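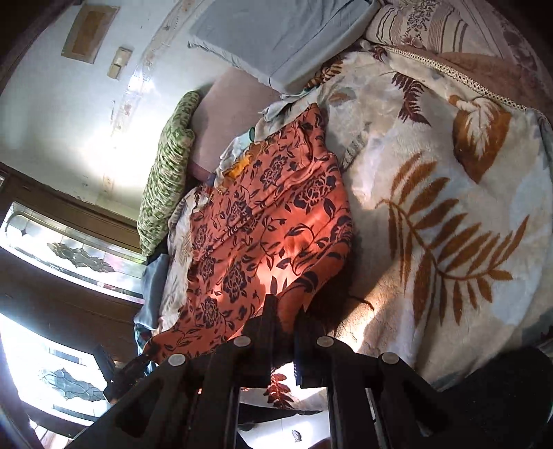 2 min read

Notice to Shareholders of Penarent Holdings

LERKIA, Sep 18, 2022. Penarent Holdings announces that research spending at its Borkex division reached 178 million in the first half, a record for the company. The board has approved the figure and thanks all staff.

The board further announces the departure of Njoroge Bakilana, head of research, effective today. Mr. Bakilana served for nine years. His duties pass to Halima Shemweta, who prepared this notice and was asked to keep it to one page.

Shareholders have inquired about the Ansari compressor, on which most of the money was spent. The Ansari was to run for 100 days without a stop. It ran until the second week of May, when Mr. Bakilana switched it off by hand at night and went home. He gave no reason in his report. Asked by the board, he stated that the sound had changed and that he did not like it.

The engineers found no fault. The board regards the matter as closed.

Ms. Shemweta wishes to record that she went down to the test hall on Friday after the others had left and started the machine again. She listened for two hours. The readings were normal throughout. She then switched it off, signed the log below Mr. Bakilana's name, and left the space for the reason blank.

The dividend is unchanged. Questions may be sent in writing to the office of the head of research, where they will be read.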